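I finally moved my passwords out of the browser this weekend and I'm so pleased with myself that you're all going to hear about it.

Some background. For years I let the browser remember everything, and for everything it didn't remember I used a variation on the name of our old street in Plundley with a number on the end. You can guess how well I kept track of the numbers. Then in October I got one of those emails saying a shop I'd used once (garden twine, if you're wondering) had lost its customer list, and it had my street-plus-number password in it. The same one I was using for my email! I changed that one on the spot, felt a bit sick, and then did nothing else for months.

What got me moving was a talk at the library in Prerkcombe by Kevin Buckley. He did a whole evening on passwords without once making anybody feel daft, and he was brilliant on the difference between a long password and a fiddly one. Four or five ordinary words in a row, he said, and stop fretting about exclamation marks. I went home and started that same night.

So, the count. I had 111 saved logins. I honestly thought it would be 30! A good half were for places I'd forgotten existed, and deleting those accounts was the best bit of the whole job, like clearing out a shed. 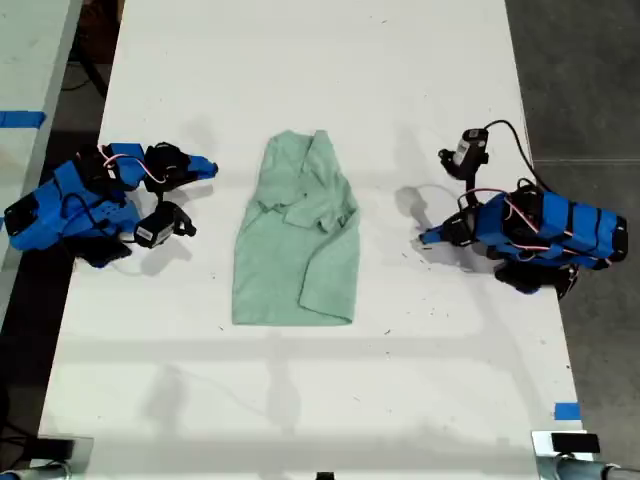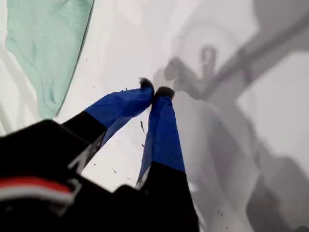
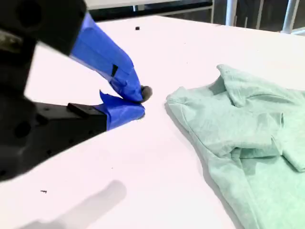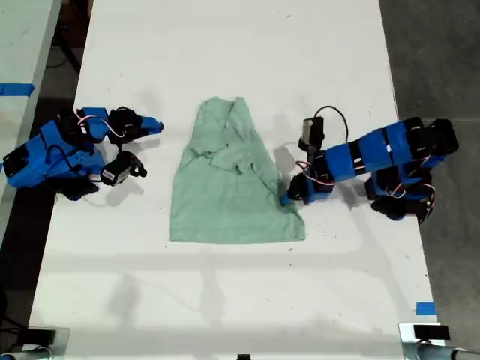

Blue grippers at the white table, four views.

The proper work was the rest. I did email first, then the bank, then anything with a card stored in it, and I turned on two-step codes wherever they were offered. The codes come from an app on my phone now, which took me ages to trust and is quicker than waiting for a text. Each site also gives you a set of backup codes. Please write them down! Mine are on paper in the biscuit tin with the house insurance.

Two sites fought back. One wouldn't take a password longer than 14 characters and didn't tell me so, it just chopped the end off and then refused to let me in. The other logged me out every time I pressed save. I got there in the end with a different browser and some language.

It took nearly 2 evenings, plus a bit of Sunday morning with toast. I now know exactly one password, it's a lovely long one, and I find myself typing it with real affection. Next up is the router, which still has whatever it says on the sticker underneath.

Comments

Maureen T: The 14 character thing happened to me too, with my water bill. Drove me up the wall.

pete_in_plundley: Do the router sooner than you think! Mine took five minutes.

Jan: Which app do you use for the codes? My phone's quite old.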